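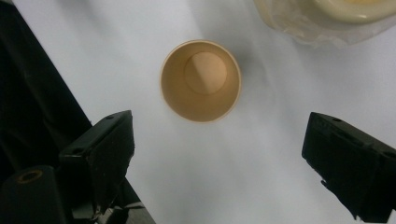 Housewarming for 40ish, drinks table help??

madalena_v
April 13, 2021
ok need brains. Housewarming is in under two weeks, backyard plus kitchen, and I have done nothing but make a spreadsheet. Guest list is people from work, my sister's crowd, and the whole street bc the street is nosy. Budget for drinks is $395, already spent $119 on a dispenser with a spigot so don't tell me not to get the dispenser.

Questions
- one big batch cocktail or let people pour their own
- is 2 batches (one w/ alcohol, one without) enough
- do I need real glasses. my mother in law says real glasses. I own nine.

ruba azar
Batch it. People pouring their own = everyone standing in your kitchen all night and someone opens the good gin.
Two is plenty. Make the no alcohol one the nicer one, it goes first, always. Cucumber, lime, mint, splash of ginger syrup, soda added at the LAST minute.

GKazemi
Disagree on batching. Did it last October, the punch was flat by eight and I poured most of it down the sink. Beer in a tub, wine on the table, water pitcher, done. You get to talk to your own guests.

ruba azar
you put the soda in early didn't you

GKazemi
I put the soda in when the recipe said to

ruba azar
so early

Somto_N
Renting glasses is cheaper than you'd think but read the fine print. I used Vuline for my parents' anniversary and they charge per broken glass AND per dirty rack. Paid more in fees than for the chairs. Paper cups and a sharpie on a string, no regrets.

madalena_v
The sharpie on a string is good. Mother in law will faint but ok. Has anyone rented from Wakoneo? They have a "patio bundle" w/ glasses, two tubs and a canopy but I can't find the price anywhere, you have to call. I do not want to call.

Somto_N
never used them. If you have to call it's because they want to sell you the canopy

pavliuk_s
I called them for my brother's engagement. Nice lady, quote for the whole thing (tables, linens, glasses, canopy, delivery) was 1,693 and that was for sixty people. We said no thank you and borrowed tables from church. Nobody remembers the tables. They remember my uncle's speech, unfortunatly.

madalena_v
1,693!!! no. ok. paper it is

GKazemi
Going to stick up for real glasses a little. Wine out of paper is sad. Put your nine out for the wine people and don't make a thing of it.

ruba azar
Nine glasses for forty people is how you start a fight. All or none

GKazemi
First come first served. They're adults.

ruba azar
have you met adults

pavliuk_s
Can I ask about food, or is that a different thread. Because if you're serving nothing salty you'll go through half the drinks.

madalena_v
Food is my sister, she's doing the big flatbreads from Amin on the corner, olives, that whipped feta thing, a ham. Dessert is whoever shows up with dessert. Invites went out by text, 27 yes so far, the rest are "maybe!!" which is a no or a yes plus three

Somto_N
plan on the plus three

pavliuk_s
Ok then ice. Whatever you think you need for ice, get more. Fill the cooler in the morning, second run right before people come. And put trash bags out where guests can SEE them, one for recycling, or you'll be picking limes out of the hydrangeas the whole next day.

GKazemi
agree on ice. finally something

madalena_v
Ordering: ice, limes, mint, ginger. Two pitchers of backup water. My neighbor has a speaker and a Tornness folding table she swears holds weight, dispenser goes on that. Is a full dispenser heavy? feels like it would be heavy

Somto_N
very. put it on the table empty, THEN fill it. ask me how I know

ruba azar
And test the spigot tonight with plain water over the sink. Mine dripped all through a baby shower, had a mixing bowl under it like a leaky roof

madalena_v
testing now brb

madalena_v
ok it drips a tiny bit. There's a rubber washer thing still in the box, was that supposed to go on the inside or the outside

pavliuk_s
Inside. Some come with two, then it's one each side. Hand tight, don't use pliers

madalena_v
only one in here. putting it inside, trying again after dinner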